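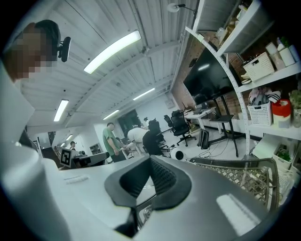
Leaning in at work. Photo: Arnulfo Escobar

Against Points

Wednesday, September 16, 2020

I have 3,000 points at Bindico, and I would like to give them back.

Bindico is the hardware store out on the county road, where I buy furnace filters and the wrong size of screw. I signed up for the points because the cashier asked me to in front of a line of people, and by the time I had thought of a reason to say no I had already spelled my last name twice. That was four years ago. In that time I have been promoted from Member to Valued Member. My benefits as a Valued Member are that I get the flyer by email on Tuesday and then the same flyer on paper on Thursday.

What can you get for 3,000 points? I looked it up. You can get a tape measure. I own five tape measures, all of them lost, and it would be nice to have a sixth to lose. But the tape measure has to be redeemed on the website, and the website wants a password, and the password has to be changed before it can be used. I got as far as the question about my favorite teacher. I had apparently answered it once before, and we disagreed.

My complaint is with the whole business, though, and Bindico is only the nearest part of it. At some point in my adult life, every place that used to sell me things decided it would prefer to have a relationship with me. The bakery has a card. The car wash has an app. Wadska, where I get my coffee, has stars, and the stars go bad in November. I have never understood how a star goes bad. Milk goes bad, and Wadska will sell me milk without asking for my birthday.

People who defend this sort of thing will tell you it's free money. My brother-in-law is one of them. He once drove to a gas station on the far side of town for double points, and I was in the passenger seat, so I can report that we burned a fair amount of the gas getting to the gas. He has a spreadsheet. He is a happy man and I don't want to take anything away from him, but he is doing a part-time job for a chain of gas stations and they're paying him in hot dogs.

Somebody is paying for the hot dogs, too. A store does not find a discount lying in the parking lot. The price goes up for everyone and then comes back down for the people who are willing to carry the card, remember the card, and hand over a phone number. The ones who pay full price are the old man with no phone, the woman passing through on her way to her sister's, and anyone who is tired that day. I have been all of these except the woman. It seems like a poor system that charges extra for being tired.

I used to buy shoes at Montoya, before it closed. Mr. Montoya had a program too, I suppose. If you had been coming in a long time and the shoes were 2,000 years out of fashion, he knocked something off and told you not to mention it. It was unfair. He liked some people better than others and he liked my wife better than me. Still, he had to look at you to do it, and he never once sent me an email on my birthday with a picture of a cupcake in it.

I'm told I could simply refuse. I have tried this. At the Undden pharmacy I said, "No, thank you," and the young man said, "It's free," and I said I knew, and he said, "You'd save a dollar," and the person behind me made a noise. I now have an Undden card. It's on my key ring with the others, next to the key to a bike lock I cut off with bolt cutters. The bolt cutters, I see from my account, earned me 100 points.

So my proposal is small. Put one price on the thing. Let it be the low one, or if that can't be managed, let it be somewhere in the middle, and let me pay it and leave without being known. If a store wants me back, it could try having the screws in the bins that match the labels on the bins. I would drive across town for that. I wouldn't even need the double points.

Until then I'm open to offers. The account is in good standing, and the tape measure is yours if you can guess the teacher.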